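Startseite > Hochschule > Meldungen > Personen und Bücher

Suchbegriff eingeben Suchen

Statistik ohne Bauchweh: Lehrbuch von Lensa Gashaw erscheint in zweiter Auflage

Reltitz, 2. Januar 2018

Wer in den vergangenen Jahren an der Hochschule Reltitz Pflegewissenschaft oder Physiotherapie studiert hat, wird das schmale Buch mit dem etwas umständlichen Titel »Zahlen am Krankenbett« wohl kennen, und sei es nur, weil in der Bibliothek immer alle Exemplare ausgeliehen waren. Nun hat Lensa Gashaw, die am Institut für Versorgungsforschung die medizinische Statistik vertritt, ihr Lehrbuch gründlich überarbeitet, und der Verlag Tufa bringt es in neuer Ausstattung heraus.

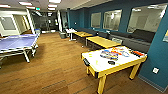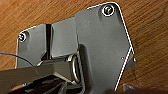
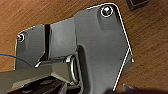 Entstanden ist das Buch aus einem Skript, das Gashaw ursprünglich für einen einzigen Kurs geschrieben hatte. Damals saßen 41 Studierende im Raum, von denen die meisten gehofft hatten, mit dem Ende der Schulzeit auch die Mathematik hinter sich gelassen zu haben. »Ich habe an den Gesichtern gesehen, dass ich mit Formeln nicht weit komme«, erinnert sie sich, »also habe ich mit einer Fieberkurve angefangen und bin dann ziemlich lange bei der Fieberkurve geblieben.« Das Skript wurde kopiert, weitergereicht und mit Randnotizen versehen, und irgendwann lag es – mit Kaffeeflecken, wie sie gern erzählt – auf dem Schreibtisch eines Lektors.

Die zweite Auflage ist 98 Seiten stärker als die erste, was vor allem an drei neuen Kapiteln liegt. Eines behandelt Überlebenszeitanalysen, ein zweites den Umgang mit fehlenden Werten und ein drittes die Frage, wie man Ergebnisse so aufschreibt, dass auch die Kolleginnen und Kollegen auf Station etwas davon haben. Gerade das letzte ist der Autorin eine Herzensangelegenheit, und man merkt es dem Text an, der sich hier mehr Zeit nimmt als anderswo und auch einmal eine missglückte Tabelle aus ihrer eigenen Doktorarbeit zeigt.

Viele Beispiele stammen aus der Flisus-Studie, an der Gashaw seit Jahren mitarbeitet. Darin wurden 1107 Menschen nach einem Schlaganfall zu ihrem Schlaf, ihrer Stimmung und ihrem Alltag zu Hause befragt; von 641 von ihnen liegt auch eine zweite Befragung vor. Wie man mit einer solchen Lücke redlich umgeht, was man daraus schließen darf und was eben nicht, das zieht sich als Thema durch das halbe Buch. Die Studienleitung hat dafür einen anonymisierten Übungsdatensatz freigegeben, den Leserinnen und Leser beim Verlag anfordern können.

Das Kapitel über fehlende Werte hat Gashaw gemeinsam mit Yurii Stasiv geschrieben, der in derselben Arbeitsgruppe promoviert und bis dahin, wie er sagt, noch nie etwas für Menschen verfasst hatte, die sich nicht ohnehin schon für das Thema interessieren. Drei Fassungen habe er gebraucht, und die erste wolle er lieber nicht mehr sehen. Die Übungsaufgaben am Ende der Kapitel hat Sarla Nishad durchgerechnet, die das Tutorium zur Vorlesung leitet und dabei noch manchen Rundungsfehler aus der alten Auflage gefunden hat. Ihr ist es auch zu verdanken, dass es jetzt zu allen Aufgaben ausführliche Lösungswege gibt und man nicht mehr, wie bisher, mit der nackten Zahl am Buchende allein gelassen wird.

Gerechnet wird in der neuen Auflage mit dem Programm Flistar, das auf den Rechnern der Hochschule bereits installiert ist. Wer lieber mit Papier und Taschenrechner arbeitet, kommt aber ebenfalls durch, darauf hat die Autorin Wert gelegt. Ein kleiner Anhang erklärt die wichtigsten Befehle, ein anderer versammelt die Fachbegriffe auf Deutsch und Englisch – eine Bitte, die aus den Reihen der Studierenden immer wieder gekommen war.

Eine Buchvorstellung mit Lesung und anschließendem Gespräch ist für April im Hörsaal des Instituts geplant. Durch den Abend führt Amanuel Tamiru, der selbst in der Jugendpsychiatrie forscht und mit Gashaw seit der gemeinsamen Studienzeit gern und ausdauernd über Signifikanzgrenzen streitet. Der Eintritt ist frei, der genaue Termin wird an dieser Stelle bekannt gegeben. In der Hochschulbibliothek steht das Buch schon jetzt im Lesesaal, weitere Exemplare für die Ausleihe sind bestellt.

Diese Website verwendet Cookies, um Ihnen die Nutzung zu erleichtern. Mehr erfahren Einverstanden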